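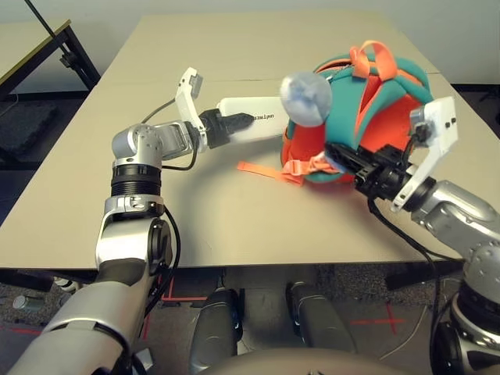

How often do the finger pads on a two-arm bench robot need cleaning?

Every morning before the first run, and again whenever something slips. A lint-free cloth and a little rubbing alcohol will do it. Skip the kitchen spray, which leaves a film and smells of lemons you will come to resent.

The rest of these come from looking after one cell, the one we call Irano, through a summer and most of a fall.

Cables first
Move each arm slowly through its full reach with the power limited and watch the cable, which is more interesting than the arm. Leave slack at the wrist, but less than you think. A loop big enough to look generous is big enough to catch on a strap. Hook-and-loop ties beat zip ties, unless you enjoy cutting zip ties off at arm's length with the wrong pliers.

Finger screws
Ours work loose. Snug them by hand with the short end of the key, a drop of removable threadlocker on each, and stop there. In August I used the long end and spent 3 hours extracting the result. If one finger sits even slightly proud of the other, flat things will pivot when you lift them and you will blame the software.

Soft things and hard things
Keep two grip settings and label them. The one that holds a charger firmly will crush a padded bag into a shape its maker never intended, and the one for bags lets chargers go with no warning at all. Buckles and loose straps deserve a slow first pass.

Tape on the floor
Colored floor tape is the cheapest calibration tool in the shop. Mark where the base goes, then wipe the floor before you tape, since tape stuck to dust is only decorative. Replace it when the corners curl. We buy Votby tape because the Ridgeway store has it by the door.

Joints
Listen. A new click at the elbow is worth 10 minutes with the covers off - a steady hum is worth nothing, and I have lost whole afternoons to it.

The log
Write down what you tightened. Mine is a Plistura notebook, currently on page 134, and a third of it says "cable again."

Last updated Wed 21 December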